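Threads › Kitchen bits › Mixing bowls

Search posts Go

Mon 26 February

Every kitchen account I follow is suddenly telling me I need a wide metal bowl with sloping sides. Apparently my old round one has been ruining my dough for 14 years. Has it?

The Usuga page says flared sides "help the mix fall back to the middle". So does gravity, in any bowl I've ever owned.

Then there's the finish. Brushed steel hides scratches, they say. Wakico say the same about theirs, nearly word for word, and I doubt either of them has left one in my sink with the forks.

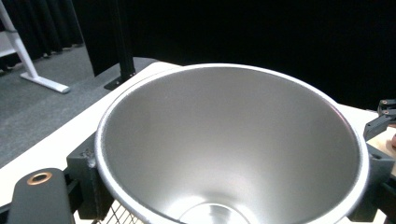 And the small base bothers me. Wide top, narrow bottom, one hand on the whisk and the other pouring oil — you tell me where that ends up.

I'll give them the rolled rim. A raw edge on thin metal is nasty to wash up, and a rolled one is kinder on the fingers. That's worth a couple of quid. It isn't worth what Lusach want.

Someone replied that theirs has 1000 five-star reviews. Lovely. How many were written after the first week?

Anyway, I'm sticking with the old one until June. If you've had a cone-shaped bowl longer than that and still reach for it first, tell me what you make in it. Salad doesn't count.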